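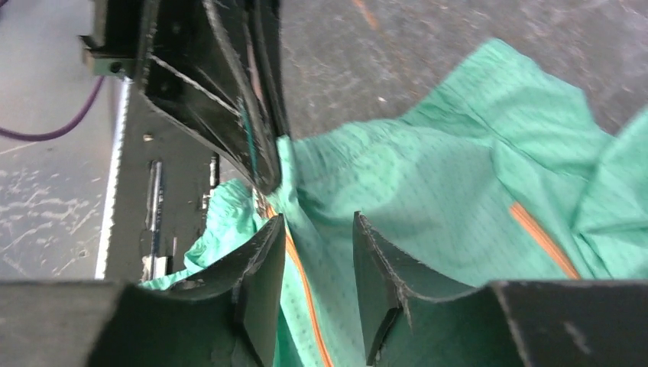 1/ ok finally doing the Wanden path thread, people keep asking. walked it end to end in March, Sowerby to Borno, three nights. long thread, mute me now

2/ first thing. direction. everyone goes Borno to Sowerby cause the guidebook does. go the other way. wind at your back most of the time and the ugly part (quarry road, trucks, dust) is over before lunch on day one

3/ the bus to Sowerby leaves from the wrong side of the station. the sign says bay 2. it's across the street by the bakery. missed the first one standing there like a lamp post, next one was a two hour wait. got a cheese roll out of it at least

4/ Day one is easy. farm track, then a long flat bit along the canal, then woods. mud in the woods. I mean MUD, the kind that keeps your shoe. there's a plank walkway but half the planks were missing when I went and the detour goes through a field with very interested cows 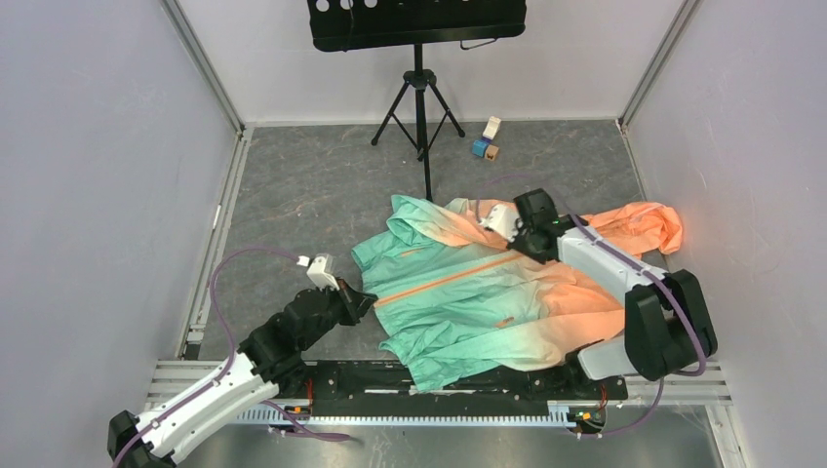 5/ what I'd pack again:
rain shell, light one
two pairs wool socks plus one dry pair you swear not to touch
trash bag inside the pack, forget the fancy cover
headlamp
hard cheese, crackers, way more chocolate than seems decent
blister tape

6/ what I carried for no reason:
camp chair. a paperback I never opened. second fleece. a whole jar of peanut butter, GLASS, what was I thinking

7/ boots vs trail shoes — shoes. my feet were wet either way and shoes were dry by breakfast if I stuffed them with newspaper. take newspaper

8/ night one is the bunkhouse outside Sowerby woods. cheap, warm, one shower. somebody will snore. kitchen has pots but no dish soap, or didn't for me. pay in cash, they don't take cards and the nearest machine is back the way you came

9/ day two is the climb. 665 feet on paper which sounds like nothing but it comes all at once, straight up beside a stone wall. I stopped to "look at the view" maybe nine times. view was fog

10/ at the top there's a shelter with a bench and a tin box with a notebook in it. read the notebook!! best part of the whole walk. pages and pages of people complaining about the wind, one recipe for lentil soup, a really good drawing of a sheep

11/ coming down is worse than going up. loose rock, knees. poles help, I only had one and kept swapping hands

12/ ok water. there's a tap at the bunkhouse, a tap at the chapel, then nothing till Clornar. the stream on the map is real but it runs right through the sheep. I carried two liters and ran out. carry three 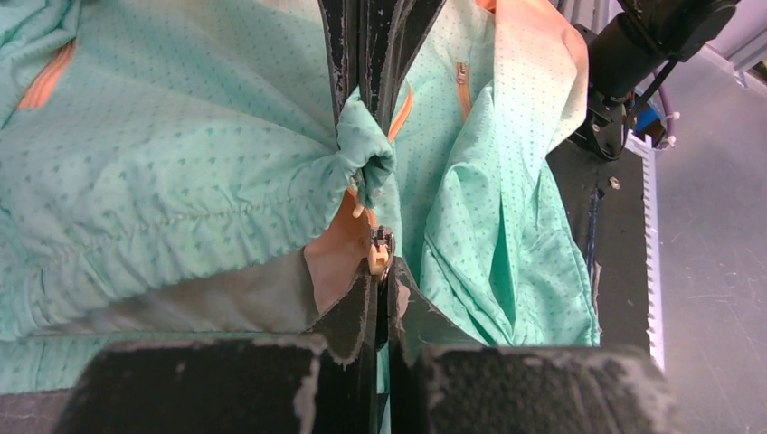
and fill up at the chapel even if your bottles feel full enough, it's a long dry stretch after and the last hour is all on blacktop with no shade

13/ Clornar. love it. one street, one pub, a shop that shuts at four. I got there at ten past. the pub does food till eight and the pie was the best thing I ate all month, I had it for dinner and then asked about it for breakfast (no)

14/ rooms over the pub are small and the floor slopes. I put a bottle down and it rolled under the bed and stayed there. they have a drying room though with a real heater in it, so all is forgiven

15/ day three I almost quit. rain sideways from the minute I stepped out. there's a bus from Clornar to Borno twice a day and I stood in the shelter looking at the timetable for a good long while

16/ didn't get on it. no big reason, the bus was late and I got cold and started walking. by noon the sky had cleared and I was eating crackers on a gate in full sun feeling like a hero

17/ the middle of day three is the prettiest. open moor, little ponds, birds I can't name. path gets faint, follow the white posts. if you haven't seen a post in ten minutes turn around. I gave it thirty minutes. don't do that

18/ the river crossing: there's a footbridge now. older write ups say stepping stones and people still get worried about it. bridge is fine. bit bouncy

19/ night three I camped, in the field below the moor, the farm lets you if you ask. flat, quiet, frost on the tent by morning. should have brought the warmer bag. wore everyhting I owned to bed including the hat

20/ last day is short and sort of sad. you can see Borno the whole way and it doesn't get closer. then a golf course, then a parking lot, then you're done. no sign, no arch. I touched a trash can and called it the finish

21/ steps, cause someone will ask. more than 1000 of them are actual stairs, I'm sure of it, the bit down to the beach at Borno goes on forever. take the ramp by the boat shed instead if your knees are cooked

22/ cost. 857 all in, with the train both ways and the new shoes. you could do it for a lot less if you camp every night and don't order pie twice

23/ would I do it again — yes but May maybe. longer days, drier woods. I'd also take an extra night in Clornar and just sit

24/ few odds and ends. phone signal is fine on the tops and hopeless in the valleys. download the map before you leave. the public toilet in Sowerby is locked till nine. dogs on leads the whole moor section, lambs about 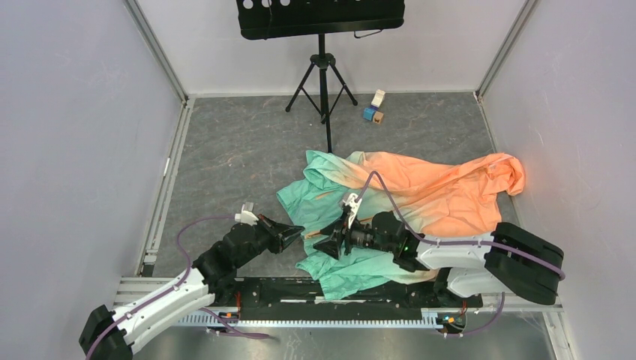 Music stand, gray floor, blocks by the stand.

25/ someone asked about doing it in two days. you could, if you skip the bunkhouse and start real early and don't mind the moor by headlamp. I'd hate it. your call

26/ and yes luggage transfer exists, there's a guy with a van, number's on the board in the Clornar pub. didnt use it, can't say if he's on time

27/ thats it. off to find out where my other wool sock went. ask stuff below, I'll get to it tonight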